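Safety checklist with my comments: our summer film nights at the Rosurside hall

Filled in after the walk-round, for whoever is running the August screenings
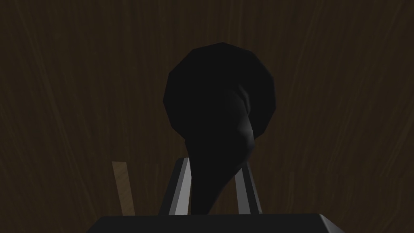
I love a film night as much as anyone, and I would much sooner be arguing about sequels than looking at fire doors, but we had our walk-round on Monday's old form last year and it was useless, so I've written a new one. It follows the order I walk the building in, front doors first and projector last, with a yes, a no or a "sort of" next to each line and then me rambling underneath. Black things on dark brown wood are my particular bugbear, and you'll see why when we get to the cables: a black shape against deep brown grain in a dim light is easy enough to make out if you're looking straight at it, and much less so when you're carrying two cups of tea and the opening titles have started. Read the comments as well as the ticks, please. The ticks on their own make us look better than we are.

Inspected: 30 June 2025
Hall capacity: 100 seated

1. ENTRANCE AND FOYER

Front doors open fully outwards: Yes
Both leaves, no sticking. Last summer the left one needed a shoulder.

Ticket table clear of the doorway: Sort of
It was clear when I got there, but it always creeps. People queue, the table gets nudged back, and by the time the trailers are on it's half across the way out. I've put tape on the floor. Please keep the table legs behind the tape, even on a busy night — especially on a busy night.

Head count kept at the door: Yes
Haiyan Xue has the clicker. When we showed the Umow comedies as a double bill we let people drift in for the second film without counting them, and I don't want that again (lovely evening though, and the second one is far funnier than its reviews).

2. SEATING

Rows linked together: No
The clips are in the cupboard under the stage and they need to be on the chairs. I fitted 4 to show how they go and then ran out of patience. It's fiddly, you squeeze and then push down.

Centre aisle wide enough: Yes

Wheelchair spaces at the end of a row, with a proper view: Yes
I sat in both of them and could see the whole screen, including the bottom, so subtitles are fine.

Beanbags at the front: No
Sorry! I know the children like them. They end up in front of the side exit every single time.

3. EXITS AND LIGHTING

Side exit unlocked and unblocked: Yes

Exit signs lit: Sort of
Stage left is fine. The one over the side exit flickers. I stood and watched it through most of a Kang short and it went off twice. New tube needed before the first August showing, and if it isn't done we don't open. I'll be the one to say so, you can all blame me.

House lights can be brought up from the projector: Yes
Jinlong Xue rewired the switch so whoever's running the film can reach it from the stool. It's a huge improvement on shouting to the back.

Aisle lights left on during the film: Yes
Somebody always asks for these to go off in the scary bits. No.

4. PROJECTOR AND SOUND

Portable appliance stickers in date: Sort of
Projector and both speakers are in date. The mixer, item 479 on the hall list, has a sticker I can't read. Treat it as out of date and leave it unplugged until it's tested. We can run sound straight from the projector for one night and the world won't end.

Cables taped down or covered: No
As promised, my bugbear. The speaker lead crosses the aisle on bare boards, black on brown, with nothing over it. The rubber cover strip is behind the piano. Put it down before the doors open and tape each end.

Vents clear: Yes
Don't put your coat on the projector. You know who you are.

Stand stable: Yes
Gave it a good shove and it stayed put.

5. FOOD AND DRINK

Popcorn machine on its own socket: Yes
The Tosuson machine trips everything if it shares with the urn. We lost the last ten minutes of a whodunnit that way, and I still haven't seen who did it.

Hot drinks with lids: No
We're out of lids. Add to the shopping.

6. STILL TO DO

Link the chairs
Replace the exit sign tube
Get the mixer tested
Cable strip down, ends taped
Buy lids

Cross things off in pen and put your initials next to them. I'll walk round again before the first film, and I'd like to be in my seat for the trailers this time.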